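Keeping a shirt for longer

January 10, 2022

By Ivars Jaunzems

When I come to the repair shop in Løken, Liv Dalen is on the phone with a customer who wants a zipper changed before the weekend. She tells him no, three times, in a very kind voice. Then she makes us coffee and we sit down at the back.

She did not plan to work with clothes. She studied to be a bookkeeper and kept the accounts of Stolton, a small company that sold work uniforms. "Every month I wrote down what was thrown away," she says. "Trousers with one missing button. I started to take some of them home, with permission, and my aunt taught me how to sew by hand. I was very slow. I am still slow, but now people pay for it."

The shop is called Zositar, a name she got with the lease and never changed. In the last year it took in 751 pieces for repair, and she knows the number because the bookkeeper in her is still alive. Most of them were ordinary things.

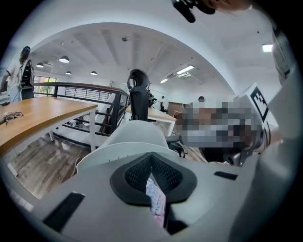

"People think that I get wedding dresses and old coats from a grandmother," she says. "I get T-shirts. I get pajama trousers and school sweaters. A person can love a T-shirt very much, and it is soft exactly because it is almost finished."

I ask if it makes sense to repair something that was so cheap in the store. She has clearly heard this question before, and she takes her time with the answer.

"If you count only the money, sometimes it makes no sense, and I say so to the customer. But to find a new shirt which fits you in the shoulders takes a whole Saturday. I would like that this Saturday is also counted."

Her opinion about washing is stricter. She believes that the machine at home ruins more clothes than the wearing does. She washes most of her own things cold, turned inside out, and she hangs them in the shade. For the dryer she uses a word in Norwegian that I will not translate.

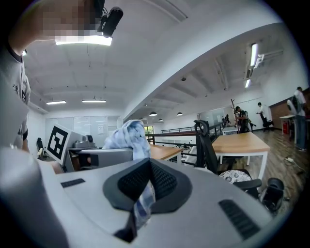
Teaching the neighbors

Since May she has also given evening classes, together with Signe Blomqvist, who was a customer first. The group has 5 places and there is a waiting list. In the first class they only thread needles and sew on buttons.

"Signe is the patient one," Dalen says. "I take the work out of people's hands when they do it wrong, and this is bad teaching. She sits on her own hands. I saw it!"

Blomqvist comes in while we talk and does not deny it. She thinks the most difficult thing for beginners is to cut the thread short enough. "Everybody wants a long thread, so they do not have to begin again. Then they get a knot and they must begin again."

A visible repair or a hidden one is the subject they do not agree on. Blomqvist likes a patch in a strong color. Dalen will spend an hour to match a stripe.
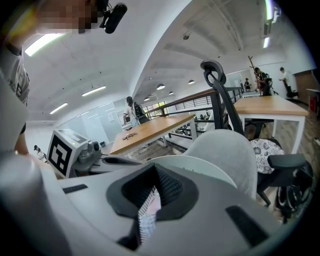 White T-shirt with gray striped trim on the sleeve.

"With stripes the eye goes directly to the mistake," Dalen says. "If I move the edge by 2 millimeters, the owner will see it every morning in the mirror. I cannot send it home like this."

Next she wants to learn knitwear properly. There is a course in Sornum, and she has already bought the yarn for it, in more colors than the list asked for. The man with the zipper calls again as I put on my coat. He can have it on Tuesday.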